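Kedport Home Help > Kitchens > Cabinets and Counters

Refacing vs. replacing cabinet doors on 1990s boxes, and what to do about the counter?

Posted 05/01/2019
3 answers

We bought a house in Kedport in November and the kitchen is original. The cabinet boxes are in good shape as far as I can tell. No sagging shelves, no water stains except a little under the sink. The doors are a different story. They have a plastic-type film on them that is peeling at the corners, mostly next to the stove and above the dishwasher.

I got a quote from Jornholm to replace all the doors and drawer fronts and put matching veneer on the face frames. It came to a little over $2,000 without hardware. Ordering unfinished doors and painting them myself would save a good part of that, but I have never sprayed anything and would be using a roller.

The other problem is the counter. It is laminate with a seam that has swollen next to the sink. If I am going to replace it in a year or two anyway, should that happen before the doors or after? The counter overhangs the drawer fronts by an inch, and I don't want new drawer fronts getting banged up when the old top comes off.

Any experience with the Rutik hinges would also help. The quote lists them at 107 degrees opening and my old ones open wider than that.
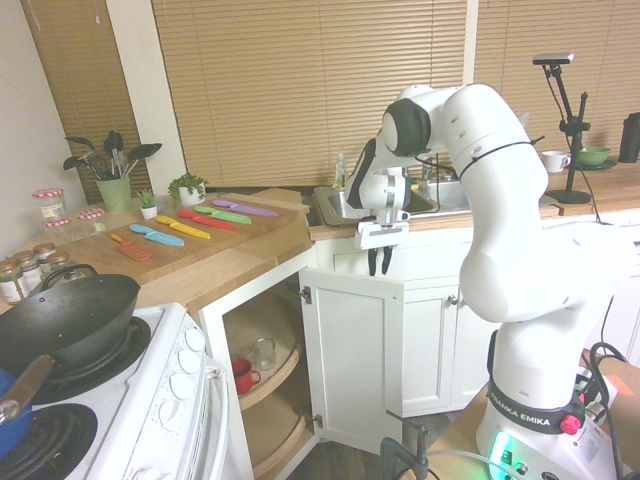

Answer 1 (marked as most helpful)

Do the counter first if you can stand to wait on the doors. I did mine in the wrong order. The old top was screwed up through the corner blocks and also glued in two places, and it took a pry bar to get it off. One drawer front got a gouge and I had to reorder it. The new one was a slightly different white.

If you can't wait, take the drawers and the base doors off before the counter people show up and stack them in another room with towels in between. It takes half an hour. Number the back of each door with masking tape.

On the swollen seam, find out if water is still getting in. Pull everything out from under the sink and look at the underside of the top with a flashlight. If the particle board is crumbly there, I would not give it two more years. If it is hard, run a bead of clear silicone along the seam and keep it wiped dry.

Rolling paint on new doors is fine if they are flat or simple shaker style. Use a foam roller and a good cabinet enamel, sand lightly between coats, and let them cure before you hang them. Mine felt dry the next day and still stuck to the bumpers a week later. Raised panel doors are harder because paint collects in the grooves.

Also check the face frames before you pay for veneer. If they are solid wood you can scuff, prime and paint them the same color as the doors. That was $252 off my quote.

Answer 2

For the hinges, the opening angle only matters in a few spots. You will notice it if you have pull-out trays behind a door, since a tray can hit the edge of the door when it doesn't swing far enough. For plain shelves you won't care. Ask Jornholm if they can swap in a wider hinge on just the cabinets with trays.

Measure the overlay on your current doors too. That is how far the door covers the frame on the hinge side. If the new doors are a different overlay, the old screw holes will be off by a little and you have to fill them with glue and a sliver of dowel. I had 11 doors and had to fill every one.

I used Fraser soft-close hinges and have no complaints. They need a quarter turn on the side screw every so often.

Answer 3

just replace the whole thing, old cabinets are never worth it. we got stock ones and they were up in a weekend

Comment on Answer 3: The poster said the boxes are in good shape. New cabinets usually mean patching the floor and backsplash too, so the price isn't only the cabinets.

Related questions
Can I paint over peeling thermofoil doors?
How much overhang should a kitchen counter have?
Veneer lifting at the dishwasher opening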